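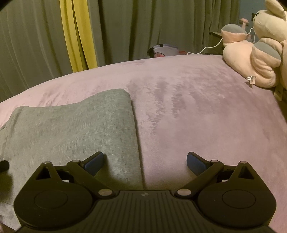
Naledi Engelbrecht told us that she never thinks of a bed as furniture while she is folding; it is her table, and she would no sooner fold on the floor than eat there. We heard much the same in a good many of the 90 homes we visited in Skendham, and it warmed us to a question we had treated as rather minor in our first draft.

Figure 2. Folded gray-green fabric on a bed with a pale pink, velvety cover.

Of the 386 folding sessions written up in the household diaries, the greater part took place on a made bed, often late in the evening, with the finished pieces kept to one side and the other side left open for the next (Figure 2). People spoke fondly of soft covers, even though a slippery one can let a neat stack slide, and several liked having cushions or toys close by for company. Ó Conaill's idea of the "borrowed surface" fits these accounts very well, and we return to it in the section on kitchens, where the borrowing tends to cause more quarrels.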